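Home Workshop Kitchen Garden Tools Search

3 min read

I've been looking after the two-arm cell at Minddale for a while now, and most of what goes wrong with it is cable trouble. Or dirt. Usually one, sometimes both at once!

Start with the ties. I run the fat cable along the top of each upper link and tie it down snug – you want to be able to slide it a little with your thumb. Then leave a good loose loop at the elbow. My first ones were way too tight, and I-hsuan Leung had to help me swap a cable at nine in the evening (sorry again).

Next, the base bolts. Power off, then go around each base with a hex key, a quarter turn at most. I put a dab of paint across every bolt head so I can see if one has crept.

The front rail grooves collect all kinds of crumbs. An old toothbrush and a vacuum with the skinny nozzle will do it – skip the compressed air, it just blows the stuff under the boards.

I log it all in a cheap notebook. Last entry was 477 hours, wrist joints checked, one tie replaced.

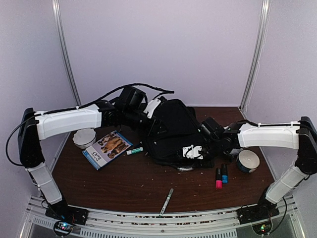

How often should I replace the cable ties?

I do mine every January, plus any that look chalky or cracked when I clean.

© Gesumley Workshop Notes | Contact | Back to top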